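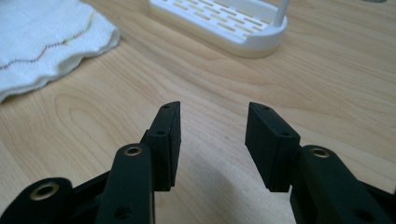

Search this forum

Bare wood tabletop, is Weltik oil worth it?

dovetail_dan
Picked up a work table from Redley in January. Light wood, visible grain. The salesman pushed a can of Weltik oil on me and said one coat lasts 4 years. I have my doubts. Anyone used it on a table that gets real work done on it?

gritty60
Four years on a shelf, maybe. I did mine with Weltik and was recoating after three months. It also went yellow, and I bought that table for the pale color.

kiani_bench
Yellow how? I have the Kiani table with the same oil and it's still pale. Did you wipe off the extra?

gritty60
Yes, I wiped it off. I can read a can.

Plumb Bob
The can says "tested to 2,000 wipes." Wipes with what? A dry sock? I wouldn't pay for that number. Plain wax, redo it when it looks dull.

kiani_bench
Wax is no good if you drag metal tools over it. You'll be redoing it every week.

Plumb Bob
Oil doesn't stop scratches either. Put a mat down.

dovetail_dan
A mat defeats the purpose, I like the grain. I might try the oil on the underside first and see what color it goes.

gritty60
The underside gets no sun, so that test won't tell you much. Use a corner.

Related threads
Dustamlow wax on pale wood, any good?
Redley table legs keep working loose
Sanding out a ring mark

Contact us | Copyright 2024 | Back to top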